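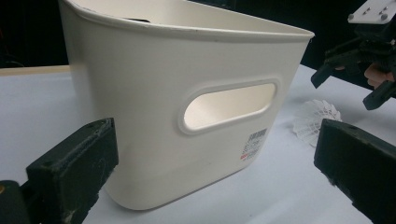
3.2 Baskets and bins

Open plastic containers are among the most ordinary things in a home, and we think they deserve far more attention than they usually get in studies of tidying. Bohdan Symonenko's earlier work on the Panasiuk household survey listed 2,449 storage items, and open containers turned up in every kind of room: under sinks, on wardrobe shelves, beside cots and by the back door. People choose them quickly, keep them for years and have strong views on them, which makes them a delight to ask about!

For the Retis study we visited 30 homes in August and spent one Wednesday evening going through the interview notes together. Three features came up again and again. The first was the rim. A rolled or raised edge gives the fingers something to find when the container sits above eye level, and several people ran a thumb along it while they talked. The second was the handle opening, a small detail that people had a surprising amount to say about (one called it "the window", and the name stuck with us). The third was the slope of the walls. A container that is wider at the top than at the base gives easy access to what is inside, but it leaves gaps between neighbours at shelf level, and our participants were wonderfully inventive in filling them with rolled tea towels and spare bags.

Plain walls matter too. Five households wrote straight on to the plastic or taped a list to it, and all of them picked the flattest, emptiest side for the job. Figure 3 gives a good view of such a wall, along with the softly rounded corners and the narrowing towards the base.

Figure 3. Off-white plastic bin on a white tabletop, with a plain front wall and a long rounded rim. 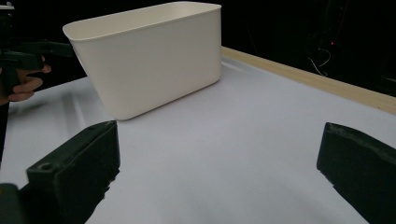

3.3 How containers were filled

Filling was seldom done in one go. Most people began with the bulkiest things, stopped to sort what was left, and came back to the same container later in the evening with a clearer idea of what it was for.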